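Sim Kitchen Project — Final Report
3 min read

Sheena Ritchie, Lụa Sầm and Gregor Cairns, Mimwood stream

Our question was whether practice in a simulated kitchen tells you anything about how a policy will behave on a real bench. After a term of it, I'm less sure than when we started.

We trained on 232 teleoperated demos, all on the marble counter with the sweet potato and the squash on the blue plate. Lụa recorded most of them. The early ones are jerky and we should have thrown them out.
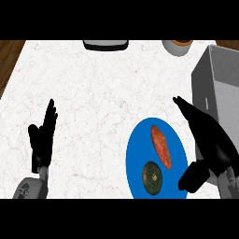 The headline number is 57 successes, and I don't trust it. Our checker only looks at whether the vegetable has left the plate, so a knock can count as a pick. Gregor rewatched 10 of the successes and would have failed several. We didn't have time to rewrite the checker and run everything again.

Changing the colour of the plate hurt the results badly, which suggests the policy had learned blue — not plates. Sheena disagrees and blames the lighting. We never tested the two separately.

Next group: fix the checker first.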